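From: Etberg list member
To: Etberg Toy Library list
Date: September 9, 2020
Subject: Re: [etberg-toys] Sorting bins, round two

Hi all,

Thanks to everyone who wrote back about the sorting boxes, on list and off! I got through a good chunk of the mixed stuff over at Lundo and wanted to send an update before the thread wanders off to puzzles again. Photos first, they're from the big butcher-block table, bricks and dice and the various tubs:

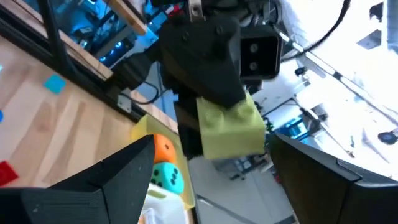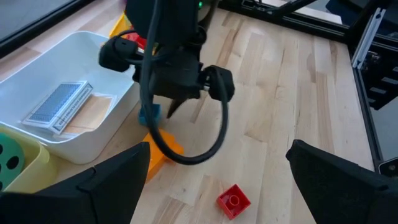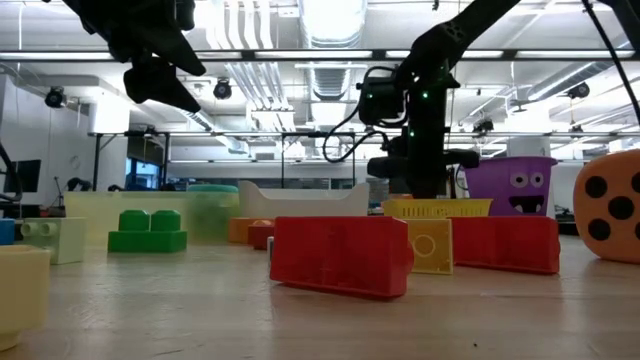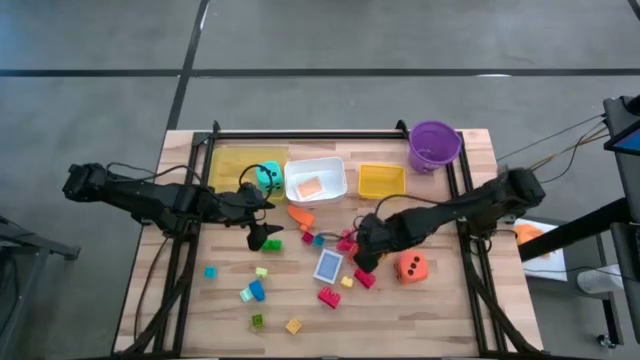
OK, now to the question that got all this going. Quoting so you don't have to dig:

> We have the same problem at Salian. Everything comes back in one
> big tub and by the end of the summer it's a soup. We tried sorting
> by color in July and it looked beautiful for a week, and then the
> kids wanted all the big bricks together and it was soup again.
> Does anybody sort by size? And what do you do with dice? We have
> so many dice and no games that go with them.
>
> Also, are lids worth it? We have 40 tubs and I don't think there
> are 30 lids in the building that fit anything.

Oh, I feel this one. We did color too, for a long time, and I loved how it looked on the shelf, but I've come all the way around to size. Big blocks in one place, the two-stud and four-stud bricks in another, and the really little stuff in something shallow. Shallow is the part I'd push hardest! If a kid can see the bottom of the container they pick out what they want. If they can't, they dump it, and then you're on your knees under the radiator again.

My one exception to size is anything that has to stay with a set. The Jikness marble run was scattered through four different tubs when I took over the shelf (I found the last funnel in with the play food) and putting that back together cost me most of a weekend. So now sets get their own bin and a label on the short end, where you can read it when the bins are pushed in. I used masking tape and a fat marker. The nice printed labels peeled off the first time the tubs got washed, so save your money.

About the dice. I used to keep every size together because, well, dice are dice, but the big foam ones take up so much space that the small ones just vanish underneath. I'd split them. The big ones can go in a bucket with a handle, and kids will haul that around happily all morning. For the small ones, a clear or see-through tub if you have one. And you don't need games to go with them! Ours get used for "roll and build," where you roll and then grab that many bricks for your tower. I've seen a four-year-old and a nine-year-old play that together for most of an hour without a fight. If you have a spare bag of small ones, I'd gladly trade you some flat base plates, we have far too many.

Lids: no. I know some of you feel strongly the other way, and for anything going home in a car, sure, put a lid on it. On the shelf they just end up in a pile behind the shelf. I'd pick out the tubs whose lids fit, use those for lending, and quit worrying about the rest.

A couple of odds and ends. Whoever asked about washing: warm water, a little dish soap, and a mesh bag for the small bricks, then spread them out on towels overnight. Bricks with hollow undersides hold a surprising amount of water so lay those open side down. Foam I only wipe. I soaked a foam die once and it weighed as much as a cat for three days.

And for the person who wanted the inventory numbers, the last full count for our building block shelf was 2,615 pieces, with 1,629 of those being the small interlocking kind. That was before this sort, so don't put it in the grant form as current. I'll do another count once I've been through the two tubs still sitting in the hallway, which I have been stepping around and pretending not to see.

One question back to you all. Does anyone have a good home for the odd pieces? I mean the one purple thing that fits nothing, the flat cards from who knows which game, the wheel with no car. I've been putting them in a yogurt container and the yogurt container is now three yogurt containers. I can't bring myself to throw them out, because the minute I do somebody is going to email asking if we've seen the wheel.

If you're at Salian and want the extra base plates, write me off list and I'll leave them at the front desk.

Happy sorting!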